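Notes on the door set, March. A few posts, as I've had messages asking how we gather the examples for Pivitz.

Today's work is all simulated rooms, and this one has a glazed door, frosted panes, a dark brown floor and a plain pale wall.

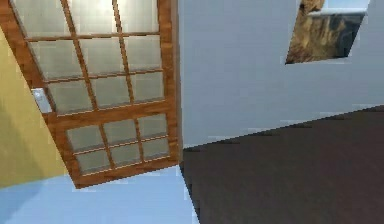
Nantana Rojanasak: Do you keep the runs where it never gets to the handle? We threw ours out on Rungrueang and I've regretted it.

We keep them, Nantana. They go in a separate folder with a one-word reason, and the training script can take them or leave them. At the moment it takes them for the part that judges progress and leaves them for the part that picks the next move.

Numbers so far: 756 runs recorded, 600 passed by a person, 73 thrown out for broken files. The rest are waiting for a second look.

A run starts with the door shut and ends when it is open wide enough to get through, or when the clock stops it. Most people driving it for the first time pull too early. After an hour they slow down and the paths get much smoother.

We change the room between runs. Wall colour, floor, the picture on the wall, where the viewpoint sits and how far it tilts. The first version kept everything level and the model fell over as soon as the view was a bit off.

Frosted glass has been more trouble than wood. The depth readings we make up for it are too clean, so Mereana Ormsby wrote a small filter called Posik that spoils them. It is slow – 9 seconds a run on my machine – but the results on the test doors are better with it on.

Labels are kept short. Door type, which side it hinges, push or pull, finished or not. We tried full sentences last year and people wrote them so differently that we ended up going back over the lot.

Still to do: sliding doors, and doors that stick. Rundar has a sticking hinge model we may be able to use, if the licence allows it. I'll post again when the second look is finished.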